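Ticket: Suite 200 – sublease listing shows wrong square footage and will not stay fixed
Status: Closed
Property: Rokcombe Flex Center
Opened by: Gintarė Kuusk, leasing, Bellitz
Assigned to: Ruairí Phelan, listings support, Derar

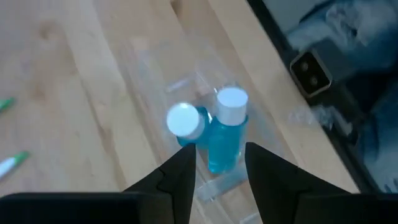
Attachment 1: clear plastic container on wood tabletop

Gintarė Kuusk, 8:52 a.m.
Suite 200 at Rokcombe is 4000 square feet. It has been 4000 square feet for as long as I have worked here. On the public listing it is now 200 square feet, which makes it the most expensive closet in the county. I corrected it last night and it was wrong again this morning. The asking rent is fine. The floor plan is fine. Please make the listing agree with the building.

Ruairí Phelan, 9:20 a.m.
Thanks, Gintarė. I can see the wrong figure on the public page. In the editor I see the right one. Could you tell me which screen you used to correct it, the listing editor or the property record?

Gintarė Kuusk, 9:31 a.m.
Listing editor. I was told in training never to touch the property record.

Ruairí Phelan, 9:48 a.m.
Whoever told you that was being careful, and I have no quarrel with them. But the nightly sync copies from the property record over the listing, so your edit lasts until the sync runs and then goes to its reward.

Property record for Suite 200:
Suite number: 200
Rentable area: 200
Use: flex
Dock doors: (blank)

I have set the area to 4000 and pushed a manual sync. Please reload in 30 minutes.

Gintarė Kuusk, 10:26 a.m.
Reloaded. It now says 4000. Thank you. I will leave this open overnight, having been hurt before.

Gintarė Kuusk, 8:40 a.m. (next day)
200.

Ruairí Phelan, 8:58 a.m.
Understood. Reopening my own optimism as well.

The property record is back to 200, so something upstream is writing to it. Change history shows one edit by me and one by a user called "import_rr". That is the rent roll import. Adding Boonsong Somboon, who looks after imports.

Boonsong Somboon, 11:15 a.m.
Looked at the file. The rent roll comes from the owner's accounting system as a spreadsheet. Up to December the columns ran Suite, Tenant, Area, Rent. In the January file they run Suite, Suite Label, Tenant, Area, Rent. Our import reads area from column three by position if it can't match the header, and the headers in the new file are in a merged cell, so it can't match them.

For the leased suites column three now holds the tenant name. The import rejects text in a number field and keeps the old value. Suite 200 is vacant, so somebody's export shifted the blank left and column three ended up with the suite label, 200, a perfectly good number. In it went.

So the one suite you are trying to lease is the one suite that breaks. I have no comment on that.

Gintarė Kuusk, 11:22 a.m.
I have several. Can the import just be turned off?

Boonsong Somboon, 11:40 a.m.
It can, but then rents stop updating for the whole property. I'd prefer to pin the area column. Who sends the file?

Gintarė Kuusk, 11:44 a.m.
Tahmineh Safavi at Salehi. Copying her in.

Tahmineh Safavi, 2:05 p.m.
Hello all. We added Suite Label at the request of our auditors, who felt that suites should have labels as well as numbers. The labels are the numbers. I can unmerge the header row, but the column has to stay.

Boonsong Somboon, 2:17 p.m.
Unmerged is all I need. I have also mapped area by name for this property and switched off the fallback to position. If the header is missing, the import will now fail and email someone.

Gintarė Kuusk, 2:19 p.m.
Email whom?

Boonsong Somboon, 2:20 p.m.
You.

Ruairí Phelan, 4:32 p.m.
New file received and imported by hand. Property record: 4000. Public listing: 4000. Dock doors are still blank, and I can't fill those in from here.

Gintarė Kuusk, 8:37 a.m. (next day)
Still 4000. Dock doors added by me, in the property record, in defiance of my training. One broker called to ask if the 200 square feet could be split. I have sent him the corrected flyer. OK to close.

Ruairí Phelan, 8:45 a.m.
Closed. Cause: rent roll column shift, positional fallback in import. Fix: header mapping by name, fallback disabled for Rokcombe. Follow-up ticket opened to check the other Salehi properties for vacant suites.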